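Fixer un vieil écran au mur du cellier : supports, reflets, état de la dalle

10/9/20

Le projet traînait depuis le mois de mai. L'idée de départ était simple : un affichage fixe dans le cellier, à hauteur des yeux, pour la liste des stocks et le relevé de température du congélateur. L'appareil était déjà là, au fond d'un carton, un Vainio gris foncé acheté d'occasion avec un lot de câbles. Le boîtier est épais, lourd pour sa diagonale, et le cadre n'a pas la même largeur sur tous les côtés. Ce dernier point a compliqué la pose plus que le poids.

Je note les étapes dans l'ordre où elles ont été faites, erreurs comprises.

Le mur d'abord. C'est une cloison en plaques de plâtre sur ossature métallique, peinte en mat, teinte beige rosé, référence Ganach « Argile claire ». Deux couches, avec un léger ponçage entre les deux. La peinture mate a un avantage dans une pièce étroite : elle ne renvoie pas la lumière du plafonnier en direction de la porte. Elle a un inconvénient connu, elle marque. Toute trace de crayon gras laisse un lustrage au gommage. J'ai donc reporté les perçages sur du ruban de masquage, et tout le traçage a été fait dessus.

Repérage de l'ossature à l'aimant, puis vérification au poinçon fin. Un montant tombait à 82 mm à gauche de l'axe prévu. J'ai préféré décaler l'axe plutôt que de reprendre l'effort sur des chevilles seules. Au final, deux vis sont dans le montant et deux dans des chevilles métalliques à expansion. Le décalage ne se remarque pas depuis la porte. Il se remarque depuis l'étagère, un peu.

Pour la fixation, j'avais commandé une platine Ulent, modèle fin, entraxe 200 mm. La notice annonce une épaisseur totale de 30 mm une fois l'appareil accroché. C'est exact à condition que le dos soit plan, et le mien ne l'est pas : la partie basse du boîtier est plus profonde que la partie haute. Avec la platine seule, l'ensemble piquait du nez. J'ai intercalé des entretoises de 4 mm sur les deux points supérieurs, ce qui ramène la face avant à la verticale, contrôlée au niveau posé contre le cadre et non contre la vitre.

Les vis fournies étaient trop courtes après ajout des entretoises. Filetage standard, remplacées par des vis plus longues du tiroir, tête cylindrique, avec rondelle. Serrage à la main. Le fond du boîtier est en plastique avec inserts, il ne faut pas forcer.

Avant de percer, j'ai fait un essai à blanc. Appareil tenu contre la paroi, éteint, lumière de la pièce allumée, pour trois raisons : voir le reflet du luminaire, voir l'ombre portée au-dessus du cadre, et juger de l'état de la vitre sous lumière rasante. Je conseille de faire cet essai écran éteint. Allumé, l'image masque presque tout, et on découvre les défauts plus tard.

Le reflet est le vrai problème. La dalle est brillante, sans traitement antireflet efficace (s'il y en a eu un, il est parti). Dans un cellier sans fenêtre, la seule source est au plafond et elle se retrouve dans le verre quelle que soit la hauteur raisonnable choisie. J'ai testé plusieurs inclinaisons avec une cale en mousse glissée en haut ou en bas. En basculant la face vers le sol, la bande claire remonte puis sort de l'écran, mais la lecture devient pénible pour quelqu'un de debout. En basculant vers le plafond, c'est pire. J'ai gardé la verticale.

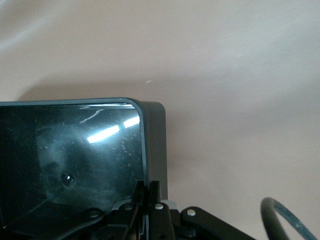

Écran éteint contre le mur beige rosé : reflet en biais, coupé en deux segments, et rayure courbe près du bord supérieur.

L'ombre douce au-dessus du bord supérieur donne une indication utile sur la position de la lumière par rapport à l'appareil. Je comptais m'en servir pour vérifier le parallélisme avec la cloison. C'est une mauvaise méthode, les bords sont trop diffus pour qu'on mesure quoi que ce soit. Un réglet glissé derrière le cadre fait mieux.

Sur la vitre, trois catégories de défauts. Les poussières partent au pinceau souple. Les traces grasses partent à la microfibre humide, eau déminéralisée, jamais de produit pulvérisé directement sur l'écran : le liquide descend par capillarité sous le cadre. Restent les rayures. La plus longue, celle en arc, accroche légèrement l'ongle, donc elle ne se polira pas. Les plus petites sont réparties sur la moitié droite et ne sont gênantes qu'au voisinage du reflet. J'ai essayé la pâte Plinon sur un coin. Résultat nul sur les rayures, et un voile qu'il a fallu enlever en deux passes. À éviter sur ce type de surface.

Un film mat réglerait une partie de la question. Il diffuse le reflet en une tache plus large et moins intense, et il masque les microrayures tant qu'elles sont fines. En contrepartie, les petits caractères perdent en netteté. Pour une liste de stocks affichée en grand, c'est acceptable. Je n'ai pas encore commandé, je veux d'abord savoir si le changement de diffuseur du plafonnier suffit.

Alimentation : câble plat descendu le long de la cloison dans une goulotte étroite, peinte de la même teinte que le mur. La prise est derrière le congélateur, reprise sur la ligne existante. Le bloc secteur est posé sur une tablette, à l'air libre. Il chauffe peu, mais je ne l'enferme pas.

Côté logiciel, rien d'élaboré. Une page locale, texte clair sur fond sombre, rafraîchie à intervalle fixe. Le fond sombre est un mauvais choix avec une dalle brillante, et je le savais. Je suis repassé sur un fond gris clair dès le premier soir. La luminosité est réglée bas pour compenser.

Points à reprendre :

- les retouches de peinture au droit des perçages abandonnés, avec le reste du pot Ganach, au petit rouleau et non au pinceau ;
- le jeu latéral de la platine, que je n'ai pas réussi à supprimer complètement ;
- la goulotte, dont le couvercle se soulève dans l'angle bas ;
- le diffuseur du plafonnier, à remplacer par un modèle opalin.

Je mettrai à jour cet article une fois le diffuseur posé, avec les réglages d'inclinaison si j'en change.

Articles récents
Goulottes étroites : coller ou visser
Reboucher une cheville métallique dans du plâtre
Relevé de température du congélateur, première version
Étagères du cellier : calcul de la flèche
Peinture mate et traces de gomme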